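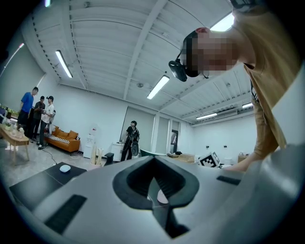
The large white room, with the black work surface at lower left.

Last updated: 14 Oct 2022
Reading time: 2 minutes

Project Kombo: Washbasin Area Layout
Prepared by Nafula Athumani and Kimutai Magesa

The project examined how washbasins should be placed in a shared room. Work began in September under Tatu Mugo. 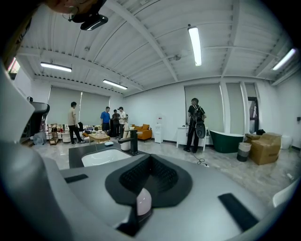 A basin set into the counter leaves the surface easy to wipe — a point raised by 9 respondents. Storage was rated separately.

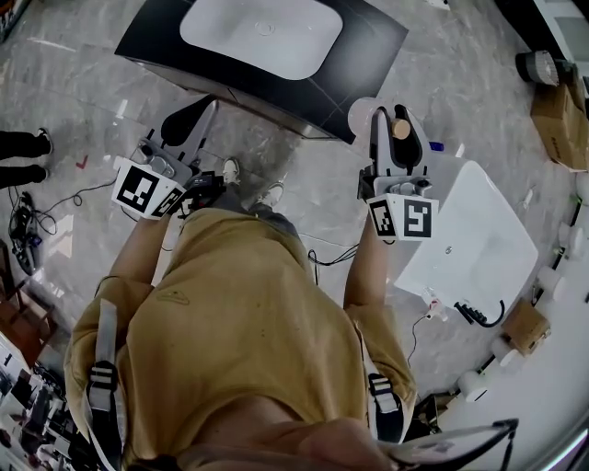

Cabinet units were preferred where floor space is limited. Cables should be kept clear of walking routes.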